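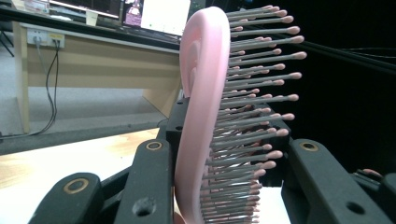
4. Cleaning Your Brushes in the Laminis Basin

Now that your Laminis is level, filled and plugged in, you can wash your first brush, and we do hope you enjoy this part as much as we do! A hairbrush collects more than hair over the weeks. Styling cream, dry shampoo and plain old dust all settle down near the cushion, and a quick rinse under the faucet tends to leave most of it sitting there.

Before you begin, have a towel ready and the wide-tooth comb that came in the lid pocket.

1. Pull out the loose hair. Slide the comb in at the base of the pins and lift gently, working from the outside rows toward the middle. If the hair has matted, snip it lengthwise with small scissors first and then lift it away in pieces.

2. Check the cushion. Many cushion brushes have a tiny air hole. If yours does, press a bit of tape over it or plan to keep that side above the water.

3. Fill the basin to the lower line with lukewarm water. The lower line holds 740 ml, and that is plenty for one full-size brush or a couple of small ones.

4. Add one capful of Cirlow cleaning liquid and stir it in with your hand. Please resist the urge to add a second capful – you will only spend your evening rinsing suds.

5. Lay the brush in the cradle with the pins facing down. The pins should be in the water and the back of the brush should rest on the padded rail.

CAUTION: Do not soak wooden brushes or brushes with natural boar bristles. Wipe these with a damp cloth and let them air dry.

6. Close the lid and press the Gentle button. The cycle runs for 4 minutes and ends with two short beeps.

7. Unplug the unit, lift the brush out and rinse it under cool running water, keeping the pins pointed down so that water runs away from the cushion.

8. Shake off the drops and set the brush pins-down on a towel overnight.

NOTE: Brushes with ball-tipped pins need a lighter touch when you dry them. Pat the tips with the towel and don't rub, or you may loosen them over time. A pin with a missing tip can scratch the scalp, so it's worth running a fingertip over the rows now and then.

CAUTION: Never dry a brush on a radiator or with a hot hair dryer. Heat can warp plastic handles and lift the cushion away from its base.

If the basin stops mid-cycle and the light blinks amber, the water is below the line. Top it up, close the lid and press Gentle again. If the light keeps blinking, turn to Section 7, or write to Ebise Negussie at our help desk and mention part number 539, the float sensor – she will be glad to walk you through swapping it out.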